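Last updated 4/14/20

Nedura teleop kit – progress report, trial period to date

To: Meinrad Zürcher
Re: Fleteck purchase decision, Nedura kit on loan

Short version. Kit works, setup is slower than the quote said, support is good, paperwork is bad. Not ready to recommend buying yet. Need the second half of the loan.

Setup. Quote said one day. Took two, mostly the base calibration, which failed on our network until Ambros Trummer moved everything to a separate router. Nedura have since sent a patch. Installed it, no repeat so far. The manual skips a page of the calibration section completely – I've asked for a new copy.

Training. Seven operators signed off out of the group you approved. Rest are waiting on gloves in small sizes. Most people were comfortable by their second session. Gion Steiner wants a written checklist before anyone else starts and I agree with him, will draft it.
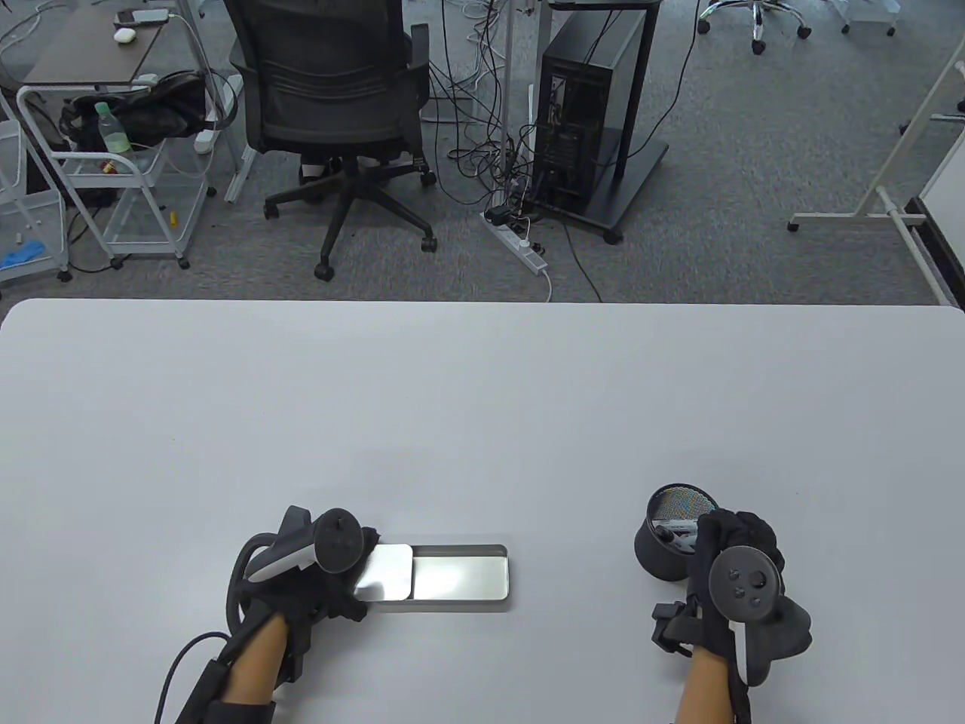

By Adhiambo Kioko, trials lead, Fleteck

Tabletop work. This is where most of the hours have gone. Operators wear the black gloves and hold one controller in each hand, thumbstick on top, and work through small objects on the white table. Metal tin with a lid, black pen holder with a marker in it, that sort of thing. The tin is the hard one. Lids are thin and reflective and the operators complain they lose the edge of it. Pen holder is fine, new people pick it up fast.

Complaints, in the order I heard them:
Tracking ring gets in the way when reaching into anything narrow.
Cable on the left side pulls when you reach across. Asked Nedura for a longer one, no price yet.
Wrist strap rubs after a long session.
Software loses the session name if you pause it. Anoying but not serious.

Support. Ásdís Hallgrímsson at Nedura has answered every ticket, usually the same day. 16 tickets opened, two still open, both on the export format. Until that's fixed we can't load sessions into the Nonolov tools without converting by hand, and thats eating Ambros's time.

Compared with Kaufmann. Only had their demo, so not a fair test. Controllers lighter, software worse. They want a full year up front. Would not go further with them unless Nedura falls through.

Money. On budget. Only extra was the router. Spare gloves and the longer cable still to come, will send numbers when I have them.

Next – close the export tickets, finish training, repeat the tin task with the new patch and the full group. Decision on purchase by August if the loan gets extended. Please confirm the extension soon, Nedura are asking.

Contact: Adhiambo Kioko, Fleteck trials desk | © Fleteck | Back to top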